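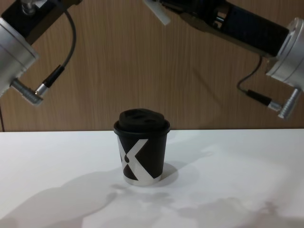

Autograph Sessions and Fan Day: Frequently Asked Questions

When do the doors open?
Members of the Hiltemora supporters' club can come in from 9:30 a.m. Everyone else enters at 10:00. The last autograph session ends at 4:00 p.m.

Do I need a ticket for autographs?
Yes. General admission gets you into the hall, but each signing table needs its own voucher. We release 483 vouchers per session through the Fultero box office. They can't be moved to another session.

How many items can I have signed?
One per voucher. Balls, shirts, programs and prints up to 16 inches on the longer side are fine. Bats and framed pieces have to go through the mail-in service.

Will players write a personal message?
Most will add a first name if the line is moving. Please write the name on the card you get at the door. 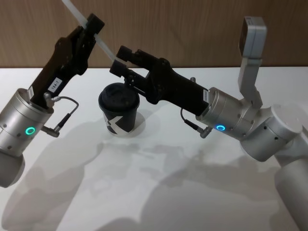 Mail-in items should reach us by the end of April. Pack them flat or in a tube, and put your order number on the outside. We send everything back within four weeks.

Is Radu Lazăr signing this year?
Yes, in the morning session only. He will be at Table 4 and will also draw the raffle for the signed match shirt.

Can I get a certificate for my item?
Certificates are available at the Griltetri desk.

Sorry, that should read Griltetti. Bring the item and your voucher stub before you leave the hall.

Where do I park?
Use the Abu Hammour lot. It has 926 spaces and is free with a fan day ticket.

Can I get a refund?
Only if a player cancels. You can then choose your money back or a voucher for another table.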